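November 23, 2018

Sink and counter, second day on this. Picking up from the note in May, where the shelf layout was left half done and the Haslam basin hadn't been sealed yet.

Wiped the back ledge first, then put things back one at a time. The order matters more than I had down before. If the toothpaste goes on first it takes the good spot and everything else ends up crowded toward the cup. Cup first, small stuff next, tube last.

The ledge is narrow. Anything with a round base is fine if it goes straight down. Anything set down at an angle walks toward the basin. Dropped the soap dish twice before lunch, no chips. The Altetti dish is heavier than the old one and I'd keep it.

Ran the clear-and-reset 19 times in total. Seven of those were slow on account of me stopping to dry the ledge. Marking those separately in the Skillell sheet so they don't get mixed in with the rest.
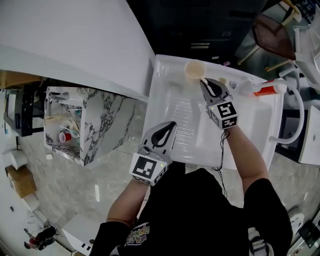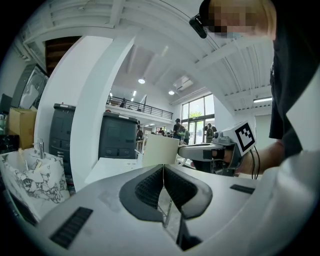

Cleaner: the spray leaves a film on the vanity top if it isn't rinsed. Went over it with a damp cloth and then a dry one, which fixed it. Paper towels shed, don't use them. The microfiber pack is down to the last few, so I put 32 more on the order along with a new squeegee.

Faucet: still has play at the base when you push it sideways. Tightened the nut from underneath, a quarter turn, and it's better but not gone. Might need a new washer. Check the Posterier box of plumbing spares before buying one.

Drain: slow. Pulled the stopper, cleaned it, put it back. Filled the basin partway and timed it at 102 seconds to empty. Need a second reading after it has sat overnight.

Labels for the cabinet drawers are printed but not stuck on. Top drawer is cloths and sponges, second is toothpaste and brushes, bottom is whatever doesn't have a home yet. Please don't put wet cloths in the top one. They go on the rail.

Next:
- second drain reading
- washer for the faucet
- drawer labels
- try the ledge with the cup on the other end and the tube lying flat against the wall
- find the lid for the cotton jar, last seen by the box of sponges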